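손으로 가르치는 사람들

글: 마리치카 투도세 (Maricica Tudose)

브롤토(Brolto)의 작업실에 들어가면 먼저 신발을 벗어야 합니다. 저는 이 규칙이 먼지 때문이라고 생각했는데, 루키안 멜니추크 씨는 그냥 바닥이 새것이라서 그렇다고 대답했습니다. 작업실은 옛날 제본소 건물의 2층에 있고, 계단에서는 아직도 풀 냄새가 조금 납니다.

이 기사를 위해 저는 로봇에게 집안일과 가벼운 공장 일을 가르치는 사람들을 만났습니다. 제가 한국어로 글을 쓴 지는 오래되지 않았습니다. 그래서 기술 용어는 되도록 그분들이 저에게 설명해 준 말 그대로 옮기려고 합니다.

멜니추크 씨는 원래 가구를 수리하던 사람입니다. 서랍 레일, 의자 다리, 벌어진 이음매 같은 것을 고쳤습니다. 지금은 하루에 네 시간씩 손잡이가 달린 집게를 들고 컵을 옮기고, 뚜껑을 닫고, 수건을 접습니다. 집게에 달린 카메라가 그 동작을 모두 기록합니다. 로봇은 그 방에 없습니다. 기록은 나중에 학습에 쓰이고, 로봇 팔은 다른 도시에 있는 트루던트(Trudent)의 실험실에서 같은 모양의 집게를 달고 기다립니다.

"처음 일주일은 제 손이 바보가 된 것 같았습니다." 그가 말했습니다. "손가락이 다섯 개에서 두 개가 되었으니까요. 컵의 손잡이를 잡으려고 하면 컵이 돌아갑니다. 그러면 몸통을 잡아야 하는데, 사람은 습관 때문에 자꾸 손잡이로 갑니다."

저도 해 보았습니다. 집게는 생각보다 가벼웠지만, 힘을 얼마나 주고 있는지 느끼기가 어려웠습니다. 플라스틱 숟가락을 집어서 그릇에 넣는 일을 저는 세 번 실패했고, 네 번째에는 그릇을 밀어 버렸습니다. 우스티나 호로베츠 씨가 옆에서 보다가 제 팔꿈치를 살짝 눌러 주었습니다. 팔꿈치가 높으면 손목이 떨린다고 합니다.

호로베츠 씨는 이곳에서 기록을 검사합니다. 기록 하나를 여기서는 "시연"이라고 부릅니다. 3월에 작업실은 시연을 모두 4,000개 모았고, 그중에서 825개를 버렸습니다. 버린 이유를 적은 표를 저에게 보여 주었는데, 물건을 떨어뜨린 경우는 의외로 적었습니다. 더 많은 것은 망설임이었습니다. 집게가 물건 위에서 잠깐 멈추었다가 다시 움직이는 것입니다.

"사람은 생각하려고 멈춥니다. 로봇은 그 생각을 볼 수 없고 멈춘 것만 봅니다." 그녀는 이렇게 설명했습니다. "그래서 로봇도 아무 이유 없이 멈추게 됩니다. 저는 그런 로봇을 한 번 본 적이 있습니다. 접시 위에서 계속 기다리고 있었습니다. 조금 불쌍했습니다."

그렇다고 너무 매끄러운 시연만 모으는 것도 문제라고 합니다. 항상 한 번에 성공하는 동작만 배우면, 물건이 조금 미끄러졌을 때 어떻게 해야 하는지 모릅니다. 그래서 작업실에서는 일부러 어긋나게 잡고, 놓고, 다시 잡는 시연도 합니다. 멜니추크 씨는 이 일을 싫어합니다. 잘하는 것보다 알맞게 못하는 것이 더 피곤하다고 했습니다.

같은 건물의 1층에서는 방법이 다릅니다. 보흐단 안토니우크 씨의 팀은 원격 조종을 합니다. 의자에 앉은 사람이 작은 팔 두 개를 움직이면, 책상 건너편의 큰 팔 두 개가 똑같이 따라 합니다. 이 장치의 이름은 줌게이트(Zumgate)이고, 팀원들은 줄여서 "문"이라고 부릅니다. "문 켰어요?" 하는 말을 저는 오전 동안 여러 번 들었고, 처음에는 환기 이야기인 줄 알았습니다.

원격 조종의 장점은 로봇이 진짜로 움직인다는 것입니다. 로봇 팔이 닿지 못하는 곳은 처음부터 시연에 들어가지 않습니다. 손으로 드는 집게는 그렇지 않습니다. 사람의 어깨와 허리는 아주 자유로워서, 로봇이 따라 할 수 없는 각도로도 쉽게 들어갑니다. 호로베츠 씨의 표에도 "팔이 갈 수 없음"이라는 칸이 따로 있습니다.

그러나 큰 팔은 무겁고, 옮기려면 사람 네 명과 화물차가 필요합니다. 집게는 가방에 들어갑니다. 멜니추크 씨는 지난겨울에 집게를 가지고 조이아 유르첸코 씨의 식당에 가서, 손님이 없는 오후마다 식탁을 차리고 치웠습니다. 유르첸코 씨는 처음에 그가 접시를 깰까 봐 제일 싼 것만 내주었다고 합니다. 결국 깨진 것은 없었고, 냅킨 접는 법은 오히려 그녀가 고쳐 주었습니다.
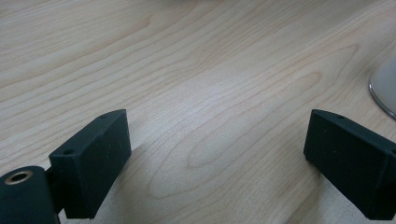
저는 두 팀에게 똑같은 질문을 했습니다. 시연은 어디에서 시작합니까? 안토니우크 씨는 팔이 정해진 자세로 돌아왔을 때라고 바로 대답했습니다. 멜니추크 씨는 조금 생각했습니다. 그의 말로는 집게를 벌리고 탁자 위에 가져갔을 때, 아직 아무것도 잡지 않은 그때가 이미 중요합니다. 어느 쪽에서 다가갈지, 얼마나 벌릴지가 거기에서 거의 결정되기 때문입니다. 나무 탁자에서 연습할 때 그는 나뭇결을 보면서 집게의 방향을 맞추는 버릇이 생겼습니다. 호로베츠 씨는 이 버릇을 좋아하지 않습니다. 로봇까지 나뭇결을 믿게 될까 봐 걱정이라고 합니다. 그래서 요즘은 식탁보를 깔고 하는 날도 있습니다.

돈 이야기도 물었습니다. 시연하는 사람은 개수가 아니라 시간으로 돈을 받습니다. 전에 일하던 테오(Teoh)라는 회사에서는 개수로 받았고, 그때는 모두가 서둘렀다고 안토니우크 씨가 말했습니다. 서두른 시연은 화면에서 바로 보입니다. 집게가 물건을 놓기도 전에 벌써 다음 물건 쪽으로 기울어집니다.

점심시간에 멜니추크 씨는 도시락 뚜껑을 엄지와 검지만으로 열었습니다. 제가 그것을 쳐다보니까 그는 웃고 나머지 손가락을 펴서 보여 주었습니다. 집에서도 가끔 이렇게 되고, 아내가 싫어한다고 했습니다.

가구 수리로 돌아갈 생각이 있는지 물었더니, 주말에는 지금도 의자를 고친다고 합니다. 다만 트루던트에서 온 영상 하나는 전화기에 저장해 두었습니다. 로봇 팔이 컵을 잡는 짧은 영상입니다. 컵에 닿기 직전에 집게가 왼쪽으로 살짝 기우는데, 그것은 그의 동작입니다. 손목이 예전에 한 번 부러져서 그는 늘 그렇게 잡습니다.

작업실은 다음 달부터 서랍을 시작합니다. 서랍장은 멜니추크 씨가 직접 골랐고, 레일 하나가 뻑뻑한 것을 알면서도 고치지 않고 두었습니다.

취재 및 작성 12/02/2023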